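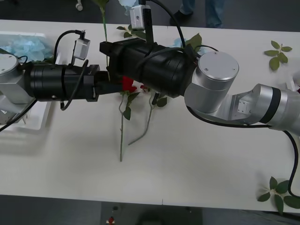
February, bench notes, equipment planning

Went over the gripper budget again this morning. We have 3,000 left on the equipment line and it has to last to the end of the quarter.

What we want, in order:

Second set of jaws for both grippers. The squared jaws are fine on boxes but wide for a rose stem. When the two meet at the bloom there is very little room between them, and leaves get in the way. Buvow quoted 200 per pair for narrow fingers, 14 working days. Need 2 pairs. Ask if they do a soft pad version for the same mount.

Cable management. Still too much black cable hanging under the left gripper and trailing across the table on the right. Clips and sleeve only, small money, buy locally.

Spare sensor box. Flevalex has a lead time nobody here likes. If one fails we stop, so I would put this ahead of the cables if the price comes in under a third of what's left. Waiting on the quote.

Table. Zevaddale wants the next bench to be the same long white top. Fine by me, but check the height against the arm bases before ordering. Not from this budget.

Consumables: roses, tissue paper, trays. These keep landing on the equipment line and they shouldn't. Moved to supplies from this month. Light blue tissue is what we have, no need to match it when we reorder.

Gbeho asked for a full service contract price. Almost half the remaining money for one year. Said no for now, will look at it again with the next budget.

To do: send Buvow the jaw mount drawing, chase Flevalex, get the bench height.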